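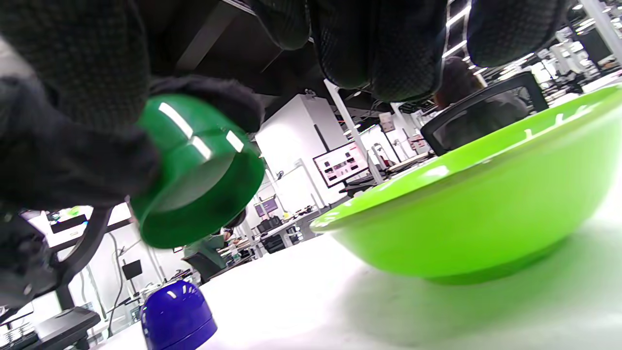

Step 3: Turn the cups over

Home Kitchen Storage Cleaning

2 min read

Once the bowls are washed and wiped, start on the cups. Pick up one cup at a time and tilt it so the open rim points down, away from the bowls. Let it drain for a few seconds, then run a dry cloth around the ridge on the outside. Water sits there longer than anywhere else.

Set each cup upside down on the table with a little space between it and the next one. Leave them for 40 minutes before stacking.

Step 4: Stack by size

Large bowls go at the bottom of the shelf, rim up. Cups go beside them, no more than 4 to a stack. Glossy cups can stick together if they are put away damp, so check the inside of each one with a fingertip first. If two do stick, stand the lower one in warm water and twist gently.

Yanti Sopacua
September 27, 2023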